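Wk 2 handout, Home Decor & Small Makes. January 6, 2022

## Painting over laminate furniture

Bring your own piece, drawer fronts are fine. No whole dressers pls, no room on the benches.

**Before anything**
- hardware off, screws in a labeled bag
- degrease, rinse, let dry overnight
- fill dents, sand flush when hard 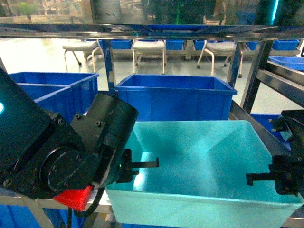
Sanding: 120 grit to scuff, you only want the shine gone. Don't go through to the chipboard. If you do, seal that spot seperately or it swells.

**Primer**
Bonding primer, one thin coat. We have Rutum in the cupboard, the Cotico one is thicker and needs a stir halfway thru. Foam roller for flats, angled brush for corners.

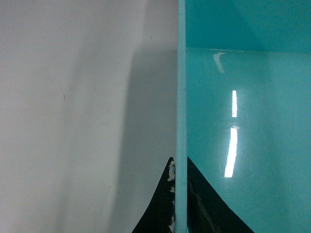 Leave it overnight. Fingernail test on the back edge: if it scrapes off, wait longer. November group rushed this and half the fronts peeled.

**Between coats**
Light rub w/ 300 grit, wipe with a tack cloth. Two color coats min, three for white over dark wood tones.

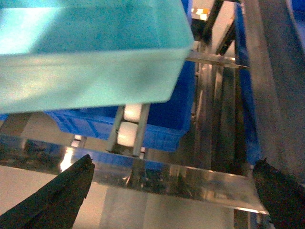
*Teal bin over a blue crate, gripper fingers at the bottom.*

**Top coat**
Water based, satin. Thin!! Drips show more in satin than in matte. Work one direction, don't go back over it once it starts to drag. Last rub with 2000 if you want it really smooth, optional.

Knobs: old holes rarely match new pulls. Measure center to center, make a card template, mark with pencil, tape over the mark, then drill from the front.
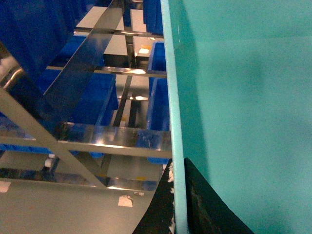

*Light-blue rim of a teal panel, gripper fingers at the bottom.*

**For next time**
- read p. 13, stencils
- bring painters tape + an old plate
- materials fee is $33, cash or check, if you havent paid yet
- contact paper for drawer insides, measure first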